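Can a machine do the boring jobs yet? (page 2 of 2)
General chat > Home automation and tinkering

teasel_and_twine
Bumping this from July as I've just had the dishwasher argument with my brother again. He reckons we'll have something unloading the plates before his mortgage is up. I say it'll be handing you a fork, very slowly, while you wait for your tea. Where has everyone got to with it?

Morance
I'm with your brother! I've been following this stuff since the little vacuum pucks came out and the change lately is huge. Arms you can build on a kitchen table, for the price of a decent bike, that learn a job from you moving them through it. My Skotum kit folds a flannel in half. It takes ages and the corners don't meet, but it FOLDS A FLANNEL and I cheered out loud on my own in the garage.

gasket_pete
Folding a flannel once isn't doing the laundry. I run second shift at a packing place outside Drestotthorpe and we had an arm in on trial for putting jars into trays. Lovely on the jars it knew. New supplier, shinier lids, and it was grabbing at thin air. Went back on the lorry and we got 19 people's worth of overtime out of it.

Morance
Fair, but how long ago? And was that one taught, or programmed point by point?

gasket_pete
Programmed. Three years back. I'll give you that one.

Raimonds Sepp
Taught arms don't like shiny either, Pete, so you're not wrong. I spend my evenings on block sorting, two colours, pairs and singles, and I love it to bits (my wife has other words). It sounds like a toddler's game until you try it. Picking up one cube on its own is fine. A cube set at an angle, fine most of the time. Two cubes pressed right up against each other and you want only the yellow? There's no gap for the fingers to go in, so you either take both or knock the pair apart first. Every cupboard in your house is full of things pressed up against each other. Mugs, tins, the lot.

quernstone
Why not use a matt mat and save yourself the glare?

Raimonds Sepp
I've got one for the early runs! But worktops are shiny and so are hobs, so sooner or later it has to cope. I did 500 goes on the mat and then took it away, and it was like starting again for the first evening. Then it picked up much quicker than I expected. That's the bit that keeps me hopeful.

teasel_and_twine
500 goes at putting blocks about. I'd have emptied a lot of dishwashers.

Raimonds Sepp
Ha, yes, and so would I. Some pics, all one tabletop. 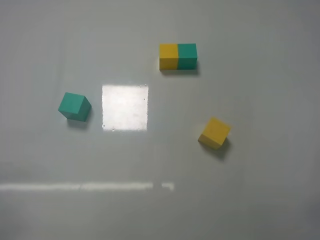
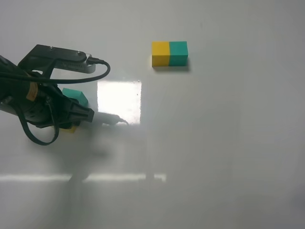
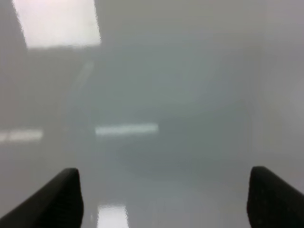 Last one is the view from down at the gripper, with the table reflections between the fingers.

quernstone
That third one is an eye opener. All I can make out is glare and two black fingers. I'd struggle to find a fork in that.

Morance
Look at the pair in the first one though, yellow tight against teal. I'd never have thought of that as the hard part. What do you do about the cables? The loops on yours look like mine did before I snagged one.

Raimonds Sepp
Clips, when I remember. Eglītis has a good write-up on the club page about leaving enough slack at the wrist.

gasket_pete
Still say ten years for anything I'd trust near a jar. But I'd have said never last time this thread came round, so put me down as wobbling. Does anyone sell those foam cubes in bulk? My lad wants a go.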